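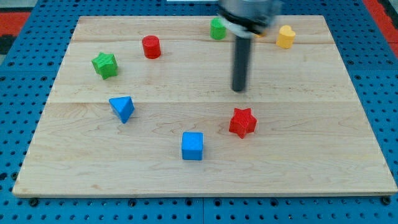
Block set on the Gruditard board, arm in motion with the straight rod fitted.

Home Products Tabletop Research Support Contact

Gruditard Tabletop Pushing Set
Posted in February by the Praltent product desk
5 minute read

The Gruditard set is a block-and-board kit for work on language-guided pushing. A robot arm with a plain rod moves blocks over a flat surface, and a policy is trained to follow short typed instructions such as "put the red star next to the blue cube" or "move the green cylinder away from the heart." Praltent has used the set in its own lab since the first version of the Tovora method, and the parts sold here are the same as the ones we train on.

Why pushing

Grasping adds its own failures. A gripper can close too early, slip, or drop a block in a place the camera can't see, and it takes time to sort those cases from a policy that misread the instruction. With a rod there is one contact point and the blocks stay on the board. When a run goes wrong, the log usually shows whether the rod went to the wrong block or went to the right one and pushed it badly. We score those two errors separately.

The blocks

The layout shown uses seven blocks: a red cylinder and a green cylinder, a red star and a green star, a blue cube, a blue triangular prism, and a yellow heart. Shapes and colors overlap on purpose. "The star" is ambiguous, and so is "the red one." A policy that has learned only color will pick the cylinder about as often as the star when asked for the red star, and the test instructions are written to catch this. The yellow heart can be named by shape or color alone, so it works as a control.

Replacement blocks are sold one at a time. The stars wear first, at the points. Rounded points change how a star turns when it is pushed off center, so we swap ours before each new round of data.

The board

The board is light-colored wood. Grain and seams are left visible, and policies trained on the board have to cope with them. We tried a painted surface during development and went back to wood after the painted one began to show rod tracks. Wipe with a dry cloth. Do not wax it. A waxed board lets blocks slide farther on the same push, and results will not match those from an untreated one.

The rod

The rod has a rounded tip and hangs straight down from the wrist. Set the tip height with the gauge supplied. It should clear the wood across the whole board, including over the seams, and still meet the blocks well below their top faces. Check the height again after any collision stop.

Results with Tovora

Tovora is the training method we publish alongside the set. An operator drives the arm freely for a session, and the recording is cut afterward into short segments. Each segment is then labeled with an instruction that fits what happened in it. Operators don't have to reset the board between tasks, and most of the session ends up as usable data.

For the current release we collected 1,286 labeled segments on one board. The policy was tested on 310 instructions that did not appear in training, with the blocks scattered by hand before each one. It failed on 38 of them. In 13 of those the rod went to the wrong block. In the other 25 it chose the right block and did not finish the push, most often with the triangular prism, which tends to turn around the tip. Stars gave less trouble than we expected.

We have not tested the policy on stacked blocks, on more than one board at a time, or with instructions longer than a sentence. The Chisholm extension, now in preparation, adds correction commands given while the arm is moving ("a little left," "stop there"). No figures are available for it yet.

In the box

Board, seven blocks, rod, tip height gauge, printed layout sheet. The arm, table and camera are not included. The adapter plate is ordered separately, and we need the arm model and wrist bolt pattern to cut it.

Compatibility notes

Any arm that can hold a vertical tool over the full board will do. Limit speed during the first sessions, as a fast sweep can knock an upright heart over and the labels have no term for a fallen block. Segments where this happens should be dropped. The segment cutter that comes with Tovora has a manual flag for it.

Data files, the labeling guide and the test instruction list are sent with the order confirmation.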